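# Lestwood homeowners get a say on damp survey rules before they sell

If you have ever tried to sell an older house down by the river in Lestwood, you will know the sinking feeling that comes when a buyer's surveyor gets out the little meter with two pins and starts frowning at the skirting boards. The town council is now asking residents what they think of a scheme that would let sellers have a damp and drainage check done early, before the house goes on the market, with the report handed to every buyer who asks for it.

The idea came out of a long spring of meetings at the Darnley Rooms, where estate agents, builders and a good many ordinary householders sat through some fairly stuffy evenings to talk about why so many sales in the lower town were falling through. Of the 119 sales agreed in the riverside streets last year, 17 collapsed after the survey, and damp was mentioned in most of them.

Gion Moser, who has sold houses from the same office on Sulgate for longer than he cares to say, is very much in favour. "You get a young couple who have fallen in love with a place, they've picked the colour for the nursery, and then a report lands with the word 'damp' on every page," he told us over a cup of tea. "Half the time it's a blocked gutter. If everybody had known at the start, we could all have got on with it."

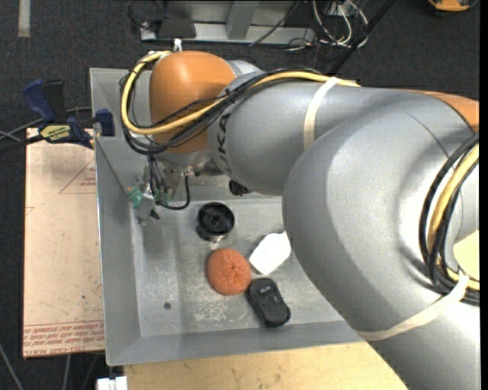 *2 minute read*

Under the plan, a seller would pay £700 for the check, which would cover the cellar or ground floor, the outside walls, the gutters and the drains as far as the street. The report would stay good for 16 months. Nobody would be made to take part, and a buyer would still be free to bring in a surveyor of their own (and plenty will, we imagine, their mothers having told them to).

Not everyone is so keen. Pieter Jansen, who bought a terraced house on Haruna Road three years ago and has been drying it out, bit by bit, ever since, thinks the price is steep for people who are already stretched. He would like to see a lower fee for pensioners and for anyone selling a smaller home. He also worries that a report done in a dry summer may look a good deal rosier than one done in February, when the river is up and the cellars along his street start to smell like an old flower pot.

It is a fair point, and the council says it has heard it more than once. One answer being looked at is to print the month of the visit in large type on the front page, along with a note of how wet the weeks before it had been.

Forms are at the library and the council offices until the end of September, and there is a drop-in session at the Darnley Rooms on Tuesday from 6.30pm. Tea and biscuits are laid on, and the side door on Sulgate has the ramp.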